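Sorting Arms at Flanstead: Questions From Staff

Last updated July 24, 2024

Is my job going away?
No. Torken has agreed that no one in returns will be let go because of the arms. Some tasks will change, and hand sorting of small toys will be the first.

When does this start?
The first arm goes on the returns line in August. Until then, all the work is being done in simulation.

What will the arm do?
It picks single items off a table and puts them in the right tote. Boxed goods, torn packaging and anything with a battery stay with people.

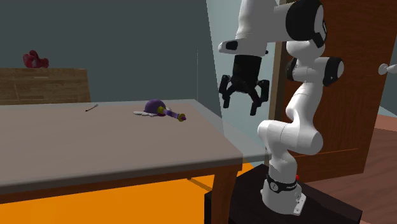
Simulated sorting table with the arm, a purple toy and a thin dark stick.

Why practice on a computer first?
Mistakes cost nothing there. The Stiker software lets us change the items and the table and run the job again. We plan 600 runs before the arm moves to the floor.

Do I need training?
Everyone on the returns line takes a 12-hour course, on paid time. It covers stopping the arm, clearing a dropped item and logging a fault. You do not need to know how to program.

Will my pay change?
Base pay stays the same. Staff who sign up as line leads get a separate rate, listed on the Orakzai agreement posted in the break room.

Can I stop the arm if something looks wrong?
Yes, at any time, and you do not need a supervisor's approval. Log the stop afterward.

Who do I ask?
Rizwan Khattak, returns office, extension 257.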